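**Two-arm book teleop, squeezing vs. scooping**

**plirkis_fan** · 2018-08-14

Okay so I've been driving the two arms by remote for our book task and I need opinions before I record any more. I've got 16 demos in the folder and I like maybe three of them. My trouble is the grip. I come in from both sides and squeeze, and I can't feel a thing through the leader arms, so I'm going purely by eye.
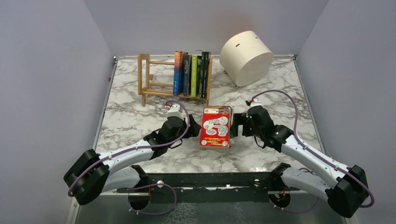

*Both grippers closing in on the red item, wooden rack behind it.*

Do I keep squeezing or go for a scoop from underneath?

**tadgate_omb**

Squeeze! Scooping looks great when a person does it and then the policy jams a fingertip into the tabletop on every other try (ask me about February). Just slow down for the last inch. Othmane Benmoussa here by the way, I post on the Flestine board too.

**orvokki_s**

Gotta disagree with Othmane. Squeezing is fine for one book standing up by itself. Have you tried it on a pile?

**plirkis_fan**

I have, and it's a mess, haha. I never know which cover I'm going to get.

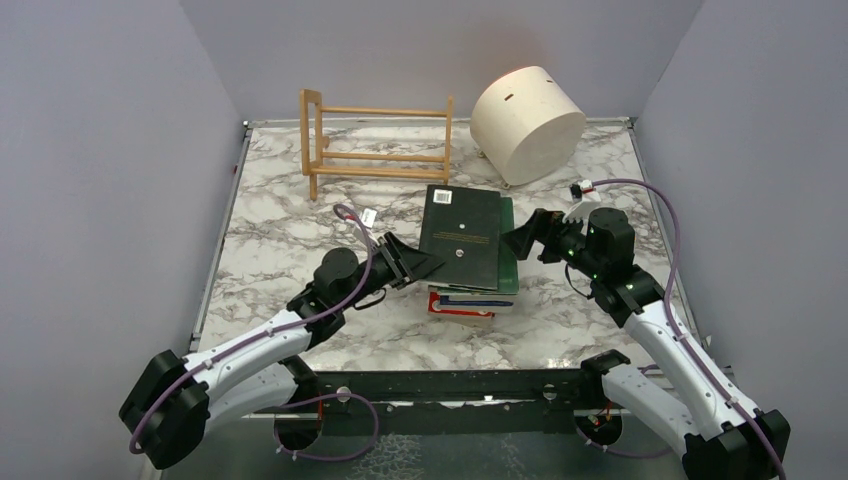 My demos are all over the place on piles, I'll admit that. Sometimes I line up on the top book and sometimes I try to take everything in one go. With the dark green one tilted on top like that and the brighter green one poking out on the right, my left hand wants one book and my right hand wants the other. Then I hesitate, and the hesitating gets recorded too.

**orvokki_s**

See, that's my point. Pick one rule, top book only, and stick to it for the whole batch. I'd toss every demo where you stopped to think.

**tadgate_omb**

Toss them?? No way. I kept 19 slow ones on the Pitkänen setup and just trimmed out the pauses. Worked fine for me. I do agree on one rule per batch though.

**plirkis_fan**

Trimming scares me a little, my gripper timing is bad enough already. I'll redo the piles top book first and keep the squeeze for now. Orvokki, do you bring both sides in together or park one and move the other?

**orvokki_s**

Park the left, move the right. My hands are terrible at doing it together.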